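Spent part of June reading up on how household robots get "taught", mostly so I could stop shouting at adverts. Some thoughts, in no particular order.

The pitch from Brollilent goes like this: a person does a chore with a camera at head height, the machine studies the recording, and before long it does the chore too. No programming. You just show it. I have shown my nephew how to load a dishwasher 18 times, so forgive me if I'm wary of "just".
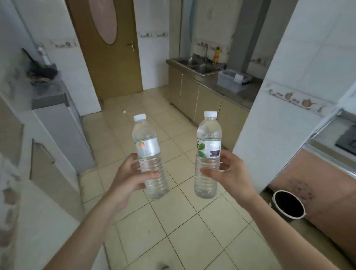 Showing by hand is the cheap way to teach. You need a kitchen, a person and a bit of patience. And I'll grant that a task like holding up two water bottles, one in each fist, is a fair place to begin. But look at how much the hands get for free. The fingers of the left hand wrap round the ribbed plastic, and a camera can record where they are. It can't record how hard they're squeezing. Anyone who has opened a full bottle in a car knows how much that matters.

The other way is remote control. Someone sits with a pair of handles and drives the robot's arms through the job. Fisine swear by it. The robot learns from its own body, so there's no guessing how a human wrist turns into a metal one. Fine. It's also slow, and the operator can't feel much either, unless you pay for the handles that push back.

Retno Entili, who drove one of these rigs for a living, told me a full shift was 6 hours and she came home with sore thumbs and a deep hatred of mugs. "You end up moving like the robot," she said. I keep thinking about that. If the teacher is clumsy because the kit is clumsy, what is being taught?
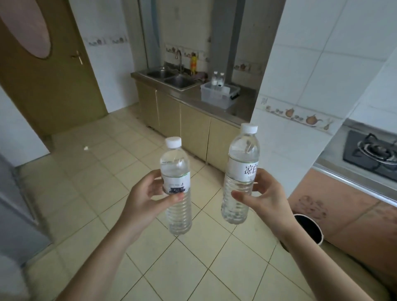
Then there's the question of whose kitchen. Mine has a drawer that only opens if you lift it. Tuhumury say their system copes with "everyday variation", and when I asked what that meant I got a brochure. The brochure had 4 kitchens in it, all spotless.

I'm not saying none of it works. I saw the Pluvia demo and the arm picked up a cup and put it down again, quite gently. I asked if they could move the cup to the other side of the sink and try again. They said they'd rather stick to the schedule.

So a small request to anyone selling this stuff: publish the failures. How many tries, in how many homes, and who was holding the handles at the time. Until then I'll be doing my own washing up.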